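Review: Kumora saddle pad and the Lindgren half pad, one season of eventing use

Reviewed by Harriet Szabo
Posted 26 April 2022

I ride two horses at Training level and keep a third going for a student. Between them they need a lot of pads, and most pads fail in one of three places: the girth keeper, the binding along the spine, or the quilting under the stirrup bar. I bought the Kumora Cross-Country pad last September and have used it through the fall events, the winter conditioning work, and the first spring outings. The Lindgren half pad went on top of it for most of that time. The Kumora is the main subject here. I paid for both.

Construction

The Kumora is a close-contact jump shape with a high wither cut. The outer face is a tight woven cotton blend. The underside is a knit mesh over a thin foam core. The spine seam is bound on both sides, and the binding is stitched twice. Total weight on my kitchen scale, dry, is a bit under that of the Vesto pad I used before it, and the Kumora packs flatter in a trunk.

The wither contour is cut into the pattern, so the pad does not need to be hauled up into the gullet every ten minutes. It still should be pulled up before the girth is tightened. On a round-backed horse the contour sits slightly proud of the wither and leaves a finger of clearance. On my thoroughbred, who has withers like a roof ridge, there was less space than I wanted with the half pad in place. I would size up for that type.

The billet straps are the hook-and-loop kind. One side lost its grip over the winter, mostly from hay and shedding hair. Cleaning it with a stiff brush brought back part of the hold. I now leave the billet straps off and use only the girth loops. Dwayne Mbeki, who starts young horses at the same barn, cut his off on the first day and has had no slipping.

Use on course

I logged 17 cross-country schools and four competitions with this pad. It slid back once, at a combined test, after I had girthed up in a hurry. Otherwise it stayed where I put it. The front edge did not roll under the saddle flap, a fault the Vesto had from the start.

Drainage is good. After a water complex the mesh side lets go of most of the water by the time we walk back to the trailer, and it does not hold grit against the coat if it is rinsed the same day. If it is left overnight in a heap, the foam stays damp along the spine and begins to smell. That is true of every foam-core pad I have owned.

Heat is harder to judge. Sweat patterns under the pad were even on both horses, with no dry spots at the wither or the loin. I did not take skin temperatures, and my conditioning sets over the winter were short. Priya Mercado rode a longer format in hers and reported rubbed hair behind the elbow, but she traced that to a new girth and it cleared up when she went back to the old one.

Use with the half pad

The Lindgren is a plain wool-faced half pad with shim pockets. It grips the Kumora's outer face well enough that I stopped checking it between phases. The two have nearly the same spine length in my size, so the edges line up. If you use a longer half pad, look at the back corners, where the Kumora's binding makes a ridge. I would not want that ridge under the rear of a panel.

The wool compresses quickly in the first few weeks and then settles. Have the saddle fit checked after that point. My fitter, Toivo Kettunen, removed one front shim at the second visit.

Washing

Kumora's label asks for a cold wash and line drying. I washed the pad every week in the barn machine with a plain detergent and no softener. The white one has grayed. The navy has faded on the quilt tops and stayed dark in the stitch lines. Shape is unchanged. The binding has one pulled thread near the left girth loop, which I trimmed and sealed.

The wool half pad is more trouble. It needs wool wash, a gentle cycle, and two days flat on a rack — longer in a wet week. Colura makes a synthetic version that dries overnight, and for a working barn I think it is the more practical choice, though it moves more over a smooth pad.

Price and sizing

The Kumora was $50 and the Lindgren was $132. The pad is priced fairly. The half pad is expensive for something that still has to be shimmed by a professional. Kumora's size chart runs small by my measure, and exchanges are easy if the tags are left on.

Verdict

I would buy the Kumora again for a horse with an average wither, and I have already ordered a second navy one. For a high wither, go up a size or try it with the half pad before removing the tags. The Lindgren is well made and I will keep using mine, but Imani Dvorak asked me which of the two to buy first and I told her the pad.

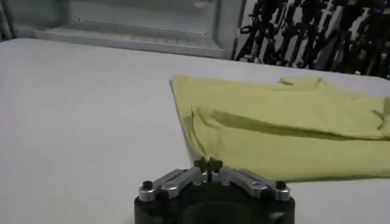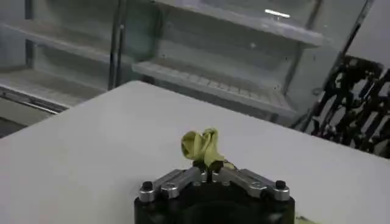
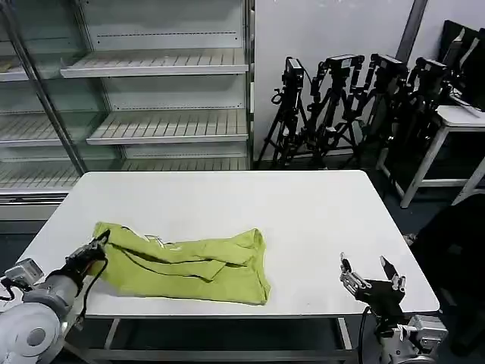
Yellow-green fabric, three views.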